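Filtau Shallow Tray with Block Set

Sold by Igwe Workshop Supply, Flarnenby

Item group: work trays, sloped wall
In stock, packed by hand in Flarnenby

The Filtau is a low, open tray of grey sheet metal for the kind of work where small or middle-sized pieces have to lie loose on a table and must not travel over the edge. The walls are sloped outwards. A piece that is pushed against the wall slides back to the floor of the tray, and a hand can come in from any side without knocking the knuckles.

We sell it together with the Telby blocks, a set of rectangular wooden blocks in dark green and red-brown. Many customers buy the tray for sorting, picking or counting practice and would need to find something to put in it. You can also order the tray alone, or the blocks alone.
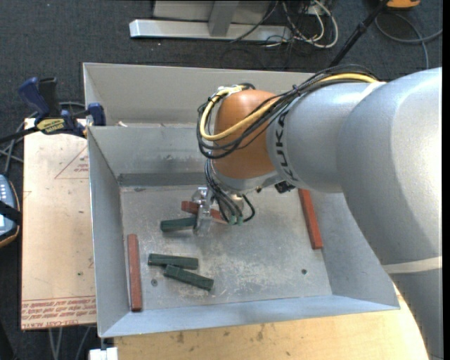
TRAYS AND BINS

What you receive

One Filtau tray, bare metal, without paint.
One set of Telby blocks, 11 pieces: 5 red-brown and 6 dark green.
One cotton bag for the blocks.
One printed sheet with the care advice.

Clamps are not included. Please see under Fixing.

The tray

Weight without blocks: 2,710 g
Highest load, spread evenly: 300 N
Material: sheet metal, grey
Floor: flat, with two small holes
Walls: sloped, no lid

The floor has a light grey colour when the tray is new and it stays light, but it does get marks. After some weeks of use you will see fine scratches and scuffs where the pieces are moved the most. We mention it before the purchase, as we have had trays sent back for this cause. The marks are in the surface only and the tray works the same. If you need a floor that keeps its look, ask us for the felt insert. It is cut to the size of the floor and can be taken out and shaken.

The two small holes are drilled all the way through. You can put a screw through them if you want the tray to stay on the same bench for good, or you can leave them open. Very small parts, for example thin pins, may fall through when the tray is lifted. For such parts we would recommend to cover the holes from below with tape.

The back wall gives some shadow inside the tray when the lamp stands behind it. Put the lamp at the front or at the side if you can. With the dark green blocks you will notice the difference at once.

The blocks

The Telby blocks are wooden and painted in two colours, dark green and red-brown. The two colours were chosen by Gunhild Riis, who has drawn the block set, and she wanted both to be calm and easy to tell apart on a grey ground. They have no numbers or letters on them.

All edges are slightly broken with sandpaper so that they do not feel sharp. The blocks may be thrown in the tray without order. They will then lie across each other, some flat and some leaning, and for most sorting tasks this is what you want. The paint can take this treatment for a long time, but the corners will wear first.

Single blocks can be bought later in both colours. The red-brown from different deliveries can vary a little, so if the shade must be exact, please buy all the pieces in one order.

Fixing

The tray will stand by its own weight on a flat table. For light work it is enough. If you press or push inside the tray, it should be held, and the simplest way is bar clamps at one corner. Put the fixed jaw under the table top, let the other jaw come over the upper edge of the tray, and tighten by hand until the tray no longer turns. Do not use a tool to tighten more. The sheet metal will bend before the table does.

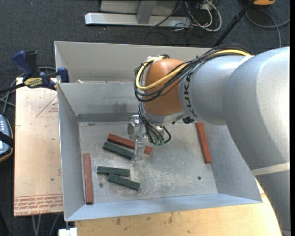
With a round or curved table top, choose the corner that has the most table under it, and check that the near wall of the tray does not stand out in the air. On a wooden table we advise to put a piece of cardboard between the clamp and the wood, otherwise the jaw will leave a print. Check the clamps again when you start the next time. They can loosen a little when the tray has been in use for many hours.

Care

Take out the blocks and brush the floor with a dry, soft brush. Dust and small crumbs of wood and paint will gather there and it is good to remove them before they are rubbed into the surface. A damp cloth may be used for the tray, then wipe it dry. Do not soak the blocks and do not put them in a dishwasher. If a block has become wet, let it dry slowly at room temperature, not on a radiator.

Questions we have received

Can the trays be stacked?
Yes, when empty. The sloped walls go into each other. Put a sheet of paper between them if they will be stored for long, then they come apart more easily.

Is the tray suitable for food?
No. The metal is not treated for this use.

Can I get the blocks without paint?
Yes, by order. Write to Femi Danladi at the order desk. The delivery time is longer, as they are taken out before the painting.

Do you make a deeper one?
We have had a deeper model before and it was taken out of the catalogue in October. There are still single pieces left in the store, please ask.

Customer reviews

Chinyere Jibrin
I use two of them side by side, one for the mixed blocks and one for the finished ones. The low wall at the front is a big help when you sit down to work. One star less for the scratches, they came in the first week.

Rocío Chávez
Good tray, heavy enough. The bag for the blocks is too tight and I have put them in a box instead.

Answer from Igwe Workshop Supply: Thank you, Rocío. The bag is made one size larger from now on. We will send you a new one with your next order.

Delivery and return

The tray is sent in a flat carton with corner protection. Please keep the carton until you have looked at all four corners of the tray. If a corner is bent, take a photo and send it to Funmilayo Bashir in customer service, and we replace the tray without you sending it back first. Opened block sets can be returned when they are complete and clean.

Page last changed 26 February 2023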